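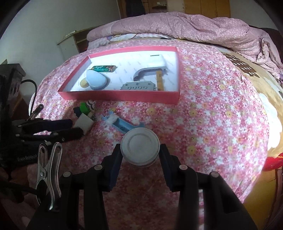
Pale lidded tub held over the floral bedspread.

The Wuten Demo

So I was the bass player in a band called Dadavlow for three years, and if you've never heard of us, congratulations, you're in the same boat as pretty much everybody with ears. We made one demo. It was recorded in the back of a carpet store in a town called Wuten, on a four-track that ate tapes like potato chips, and it had six songs on it, five of which were about wizards. The other one was about a girl named Denise. Denise was not into wizards. I think that's where it went wrong for our singer.

Anyway, last June I get an email from a stranger. Subject line: DADAVLOW WUTEN DEMO??? Three question marks and all caps, so I figured somebody was suing us. But no, it was a guy in Norway who went by Marinescu (screen name, first name, no idea) and he wanted to know if I still had a copy. He said one had just sold for 719 dollars. I read that line out loud in my kitchen. Seven hundred and nineteen dollars! We couldn't give that thing away! We used to leave them on the windshields of cars outside other bands' shows, and people would turn on the wipers.

I called Marichka. Marichka Horobets was our drummer and the only one of us with any talent, and she now does something with dental insurance that I've had explained to me twice.

"You drew the cover," I said. "Do you have one?"

"Don't bring up the cover," she said.

OK, the cover. It's a dragon. We all agreed it would be a dragon, and she drew it on her lunch break with a ballpoint, and she'd never drawn a dragon before, so what we ended up with was a big worried dog with a kite stuck to its back. Our singer wanted flames coming out of its mouth. They look like noodles. On the internet they call it the Noodle Dog tape, and there are grown men in Bergen with that dog tattooed on their calves. I've seen the photos. One of them had it colored in.

She didn't have a copy. She did have a theory, though, and the theory was Bunel.

Bunel was a record store, or really it was a hallway with records in it, and the owner had taken ten of our tapes on consignment and never paid us a dime. I'd held that against him for most of my adult life. I drove over there on a Wednesday with my speech all ready to go, and it was a place that sells phone cases now. The kid at the counter let me give him the entire speech anyway. He was really nice about it. He asked if I needed a phone case.

I bought one. Then I sat in the car and thought, well, there's my mother's house.

My mother keeps everything. She has my retainers. Plural! And up in her hall closet, behind the Christmas dishes, there was a shoebox with my name on it, and inside was a guitar strap, some strings, a parking ticket from Wuten, and one Dadavlow demo with the noodle dog staring up at me like he'd been waiting for a walk.

I emailed Marinescu from her driveway. He wrote back before I'd even put my seat belt on. He offered 762, which he said was all he had until payday, and could I please sign it, and could the drummer please sign it too.

I said sure. I drove it over to Marichka's that same night, and she said before we sold the thing we should hear it one time, and her husband's old truck was the only place left with a tape deck. So we sat out there in the driveway with the dome light on. The first song is terrible. The second one is the same song, faster. But then on the third one she comes in with this fill, way too early, just completely wrong, and the guitar drops out because he's laughing, and she keeps right on going by herself like a train coming down the stairs, and you can hear me in the background yelling her name.

She played that part back four times. She didn't say anything. She was doing the fill on the steering wheel.

Marinescu, if you're reading this, I'm sorry, man. I'll burn you a copy. We could maybe draw you a new dog.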